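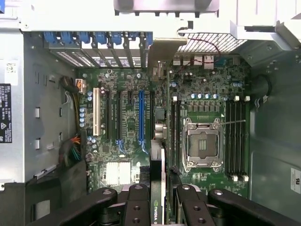
Llinos Rowlands wrote:

> I would cap the graphics card task at 135 demonstrations and move on. The loss curve on the insertion phase has been flat for a while and the operators are getting bored, which shows up in the data as sloppy approaches. If the policy can't learn it from what we have, more of the same won't help. Can we also drop the failed attempts? They take up disk and the loader skips them anyway.
>
> Separately, has anyone settled what counts as the end of an episode?

Replying in order.

**Cap at 135.** Agreed for the current set, on one condition. Flat loss on insertion is measured against held-out episodes from the same operators on the same chassis, so it mostly tells us that the two halves of the set look alike. I would stop recording the present variant and spend the remaining bench time on changed starting conditions:

- chassis turned by up to 20 degrees either way on the bench
- card started from the tray, from the foam block, and already resting in the slot but not seated
- side cables left where they fall instead of being tucked back
- overhead lamp off

The last one matters more than I expected. The wrist view has a lot of bare metal in it (socket frame, heatsink fins, port housings, the card's own bracket), and with the lamp on these go close to white. A policy trained only under the lamp may be using the glare to find its position. Tegwen Sayce ran the Noltatton checkpoint with the lamp off in the small room and it hovered over the wrong slot in most trials. That checkpoint had seen one lighting condition.

**Grasp.** Please keep both fingers on the faces of the card, pads opposed, card on edge. Several of the older Parry episodes pinch the shroud at one end, and the card rotates in the grip as soon as the connector touches. The operator then corrects with a wrist roll. It works, but the roll is driven by what the operator feels through the handles, and we do not record that signal. The model sees a roll with no visible cause. I have tagged those episodes `grip_end` and propose leaving them out of training until we have force at the fingertips.

**Failed attempts.** Please don't delete them. The loader skips them because of a filter I wrote in May, when we were only doing plain imitation. The Plurkska branch reads them for the success classifier, and it is short of negatives already. What I would like is a reason code on each one. Current codes:

| code | meaning |
|---|---|
| F1 | card dropped |
| F2 | wrong slot |
| F3 | right slot, not seated |
| F4 | collision with board or chassis |
| F5 | operator stopped, no fault |

F3 is the useful one, and it is also the one people mislabel. From the wrist camera a card that is not fully down can look the same as one that is. Check by hand after release, before writing the code. If you didn't check, write `F3?` and I will sort it out.

**End of episode.** Not settled. There are two definitions in use:

1. Fingers open and the wrist has risen clear of the card.
2. Fingers open, regardless of wrist position.

The Skokimell recordings use the second, and policies trained on them tend to open and then sit there with the pads still beside the card. I want the first everywhere. Old episodes can't be extended, so I suggest we mark them `short_end` and mask the termination label for those. The action labels up to release are fine.

**Recording settings.** No change to rate or resolution. Exposure on the wrist camera should be fixed at 2000 microseconds. Auto exposure is still on at one of the stations, and brightness jumps when the shroud fills the middle of the view. If your preview pulses during the approach, it is your station.

**Storage.** The disk is not full. It looks full because the raw and the compressed copies are both kept until the nightly check passes, and the check has been failing on a file name with a space in it. Renamed. Should clear tonight.

Remaining before I freeze the set:

- [ ] lamp-off episodes, both rooms
- [ ] rotated chassis
- [ ] reason codes on the existing failures
- [ ] masking change in the loader (mine)

Llinos, if you disagree about the `grip_end` episodes, say so before the freeze. After that they need a new version number to go back in.

On operators getting bored: shorter blocks, and swap between the card and the memory task. Mark the swap in the log, or the session IDs run together.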